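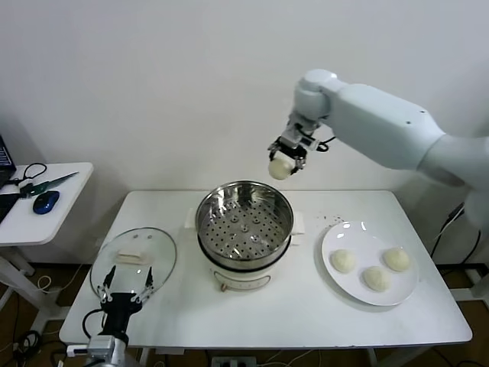

The bun task at the Trurnutar workshop, with one bun in the right gripper and three on the plate.

214 shares | 5 comments

The operator I had come to meet apologized for the smell of dough before I had even taken my coat off. She has spent most of the winter steering a pair of robot arms through kitchen chores, and for the past few weeks the chore has been steamed buns: hold the lid out of the way with one hand, set the buns in the steamer with the other. She does it from a chair a few steps back, with a smaller set of arms in front of her that the bigger ones copy, and she had kindly agreed to let me sit beside her for a morning and ask whatever came to mind.

"People think I'm typing commands," she told me, laughing. "My mother still thinks so. I move my hands, and the arms move with me, and the whole thing gets written down, every joint, every little wobble. Then we put everything back and I do it again."

Again is the important word. The team at Trurnutar has 1665 recorded runs of the bun task so far, and she reckons almost half of them are hers. The rest belong to a colleague who works the late shift and who, she says fondly, is much faster than she is and much rougher with the lid. Both styles go into the same collection, and the people who train the model, a small group called Zustura down the hall, like having the two of them mixed together.

I asked what makes a bun so hard. I had pictured something heavier or more breakable when I was told I'd be watching a difficult task, and I said so, and she was patient with me.

"A block is a block," she said. "You close on it and you know where you are. A bun gives. If I squeeze the way I'd squeeze a block, I leave two dents in it, and then on the next run it's a different bun, with dents in it. So you learn to close until it just stops sliding, and then you stop too. I can't feel it, you understand. There's nothing coming back to my fingers. I go by how the top wrinkles."

That surprised me more than anything else I heard that day, and we stayed on it for quite a while (her tea went cold, for which I am sorry). With no sense of touch to lean on, she has learned to read things by eye that most of us never look at: how far the skin of the bun bulges around the fingers, whether it tips when the arm starts to rise, how much the shiny rim of the steamer is throwing back at her. She tried a pair of the same controls at Savolainen a few years ago, with a buzz in the handle when the gripper closed, and she found it distracting. Her colleague would love to have it back.

The lid, she says, is really the part she is proudest of. In her first week she would put it down somewhere and forget that arm altogether, and it would sit there idle while she fussed with the other. "It looked like a person with one arm asleep," she said. Now she tries to keep both sides of herself awake, and she has noticed it creeping into her own cooking at home, where she catches herself holding a pan lid off to one side in a very deliberate way!

She also gets to fail on purpose, which I hadn't expected. In a batch of six runs there will usually be one where she lets the gripper come in crooked, backs off and tries again, so that the model has seen what a recovery looks like. "If I only show it perfect mornings, it won't know what to do with a bad one," she said. "And it is going to have bad ones. I have them too."

Around 11 a.m. I was offered a turn. I would like to report that I did well. I got hold of a bun on my third try, carried it with great care to a point well short of the steamer, and then moved my elbow to scratch my nose, and the arm of course moved its elbow as well. She didn't save that run. She did say that everyone scratches their nose.

Towels come next, probably in April, under a project they are calling Grilimura. She has already been practicing with a dishcloth and says she misses the buns a little.

5 comments | Share this story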